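How to Write a Title for a Short Story 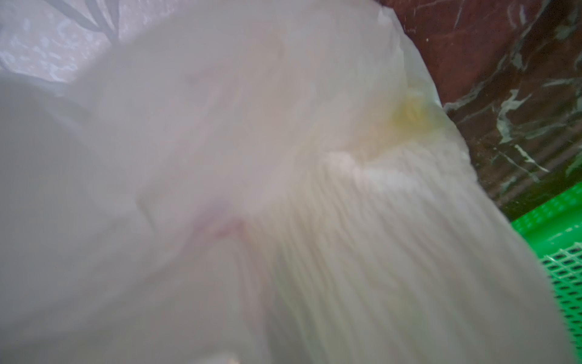 A pleated white item in a plastic bag.

Finish the draft first. A title picked on day one usually fits a story you didn't end up writing. File it under a working name; mine was "Mallet" for 163 days.

Step 1. Read the story through and mark any phrase of two to five words that catches your ear. Dialogue is a good place to look.

Step 2. Copy the phrases onto a sheet of paper and add the names of places and objects that come up more than once. Stop at 3 from each group.

Step 3. Cross out anything that gives away the ending. Albane Huet's story about the ferry was first called "The Drowning at Evotport" -- readers knew too much by page one.

Step 4. Search each title that's left. Titles aren't usually protected by copyright, but you don't want to share one with a well-known book.

Step 5. Say it out loud as an answer to "What are you reading?" If you stumble, shorten it.

Check the rules before you submit. Some contests count the title toward the word limit, which matters when the limit is 300.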